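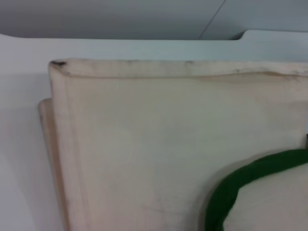
가방처럼 흐물거리는 물건도 시연 데이터로 모을 수 있습니까?
모을 수 있고, 제품 문의의 절반은 결국 그 이야기로 끝납니다. 딱딱한 블록만 집는 로봇은 이미 충분히 많고, 블록을 사러 오는 고객은 드뭅니다. 천, 망사, 끈, 스펀지처럼 집을 때마다 모양이 달라지는 물건은 시연 횟수를 넉넉히 잡으십시오. 넉넉히의 뜻은 아래 구성표에 적어 두었습니다.

Flillow 양팔 시연 수집 스테이션
모델: Moltach 작업대 포함형
판매 상태: 주문 가능 (10월 출고분부터 신형 손목 카메라 브래킷 적용)

제품 개요

Flillow는 사람이 양팔 로봇을 원격으로 움직여 작업 예시를 쌓고, 그 기록을 모방 학습용으로 정리해 내보내는 장비입니다. 작업대, 팔 두 대, 그리퍼 두 개, 카메라, 조작부, 기록 소프트웨어가 한 세트로 들어갑니다. 커피는 포함되지 않습니다. 조작자 한 명이 오전 내내 가방 손잡이를 들었다 놓았다 하는 일에 무엇이 필요한지는 구매처에서 더 잘 아실 것입니다.

기록 단위는 에피소드입니다. 발판을 밟으면 시작하고 다시 밟으면 끝납니다. 중간에 망친 에피소드는 왼쪽 발판을 길게 눌러 버리거나, 실패 표시를 달아 보관할 수 있습니다. 처음 쓰는 분들은 대개 부끄러워서 버리는데, 나중에 복구 동작을 가르칠 때쯤 그 파일들을 찾습니다. 휴지통은 자동으로 비워지지 않으니 안심하십시오.

구성

기본 세트
양팔 본체와 평행 그리퍼 한 쌍
손목 카메라 두 대, 머리 위치 카메라 한 대
조작용 리더 암 한 쌍
발판 두 개
흰색 작업대 상판
기록용 컴퓨터와 소프트웨어 Tretstead

연성 물체 세트 (별매)
가방류, 천, 끈, 폼 소재 공 등 물체 23종
물체당 권장 시연 300회
과제 문구 목록과 초기 배치 안내서

300이라는 숫자를 보고 전화를 끊으신 분이 계셨습니다. 며칠 뒤 다시 전화하셔서 세트를 두 개 주문하셨습니다. 권장치는 최소치가 아니며, 물체를 항상 같은 자리에 반듯하게 놓고 채운 횟수는 저희가 보기에 절반도 못 됩니다. 매번 조금씩 돌려놓고, 구기고, 뒤집으십시오.

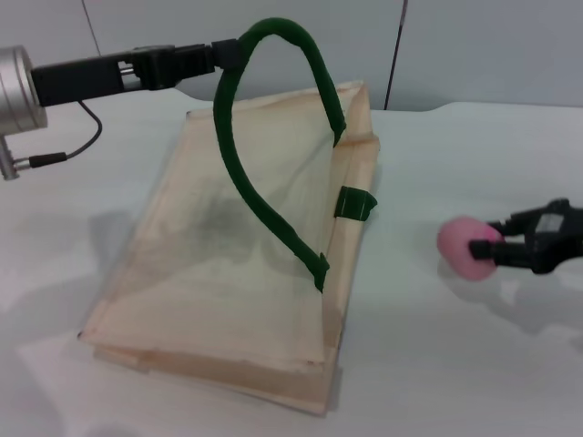 Flillow 제품 안내서 제8호

그리퍼

손가락은 좁은 평행형입니다. 부드러운 손잡이를 집어 들어 올리는 과제에서는 힘보다 접근 각도가 문제를 일으킵니다. 망사 가방의 초록색 손잡이를 한쪽 그리퍼로 높이 든 채 다른 쪽으로 분홍색 폼 공을 쥐고 있는 자세가 양팔 과제의 전형인데, 사람이라면 전화를 받으면서도 할 일입니다. 학습 시스템에는 팔 두 개의 타이밍, 늘어지는 끈, 파지력까지 한꺼번에 담긴 꽤 귀한 예시가 됩니다.

파지력은 에피소드마다 고정할 수도 있고 조작자가 리더 암의 손잡이로 직접 조절할 수도 있습니다. 폼 공에는 직접 조절을 권합니다. 고정값으로 모은 데이터는 깔끔해 보이지만, 그 값이 맞지 않는 물체를 만나는 날 깔끔하게 떨어뜨립니다.

카메라

머리 위치 카메라는 작업대 전체와 양쪽 그리퍼의 관계를 봅니다. 손목 카메라는 훨씬 가까이에서 물체의 표면과 테두리를 봅니다. 손목 쪽 영상만 따로 돌려 보면 크림색 천과 둥글게 휜 초록색 띠 말고는 별것이 없어서, 이걸로 뭘 배우느냐는 질문을 자주 받습니다. 손가락이 닿기 직전의 거리와 가장자리의 굴곡은 머리 쪽에서 잘 안 잡히므로 두 시점을 함께 저장합니다. 한쪽만 내보내는 설정도 있기는 합니다. 용량을 아끼려다 나중에 전부 다시 모은 고객사의 요청으로 경고 창이 하나 추가되었습니다.

물체의 때와 얼룩도 굳이 지우지 마십시오. 로봇이 나갈 현장의 가방은 카탈로그 속 가방보다 더럽습니다. 다만 얼룩 하나가 늘 같은 위치에 오도록 놓으면 모델이 손잡이 대신 얼룩을 외울 수 있으니, 같은 물체만 오래 쓰지 마시고 세트 안에서 돌려 쓰십시오.

작업대

상판은 흰색 무지입니다. 로고를 넣어 달라는 요청은 정중히 거절해 왔습니다. 배경을 다양하게 바꾸고 싶을 때는 Hinrichs 교체 덮개를 씌우면 됩니다. 조명은 확산형으로 설치하십시오. 창가에 두면 오전 데이터와 오후 데이터가 서로 다른 나라에서 온 것처럼 보입니다.

소프트웨어 Tretstead

에피소드 목록, 재생, 구간 자르기, 과제 문구 입력, 성공 여부 표시를 한 화면에서 합니다. 과제 문구는 조작자가 시작 전에 고르게 되어 있습니다. 끝난 뒤에 적게 했더니 "가방", "가방2", "가방 진짜 마지막" 같은 문구가 쌓인 적이 있어서 순서를 바꾸었습니다.
관절 값, 그리퍼 열림 정도, 모든 카메라 영상은 같은 시간축으로 맞춰 저장합니다. 시간 차가 허용 범위를 넘으면 해당 에피소드에 노란 표시가 붙습니다. 노란 표시를 일괄 해제하는 버튼은 없습니다. 찾지 마십시오.

사용 후기

"첫 주에 413개를 모았고 그중 쓸 만한 것은 뒤쪽에 몰려 있었습니다. 장비 탓을 하려고 앞쪽을 다시 돌려 봤는데, 제가 손잡이를 매번 다른 방향에서 망설이며 잡고 있더군요. 망설임까지 아주 정확하게 기록되는 장비입니다."
Kristof Van Loon, 양팔 조작 데이터 담당

설치와 교육

설치는 저희 기사가 방문하여 진행하며, 카메라 보정과 조작 교육이 포함됩니다. 교육은 오전 9시에 시작합니다. 조작을 맡을 분이 직접 참석해 주십시오. 책임자만 듣고 전달하신 곳에서는 대체로 같은 교육을 한 번 더 신청하십니다.

소모품

그리퍼 손가락 패드 (좌우 공용)
연성 물체 보충분 (망사 가방, 폼 공, 끈 개별 주문 가능)
발판 미끄럼 방지 고무
손목 카메라 케이블

손가락 패드는 표면이 반들반들해지면 교체 시기입니다. 교체한 날은 데이터 메모란에 적어 두십시오. 패드를 바꾼 뒤로 성공률이 달라졌다는 문의에 저희가 가장 먼저 여쭙는 것이 그 날짜입니다.

견적 문의 시 알려 주실 것
다룰 물체의 종류와 크기
한 손 과제인지 양손 과제인지
조작자 인원
작업대를 놓을 자리의 가로세로 치수와 문 폭 (문 폭을 꼭 재 주십시오)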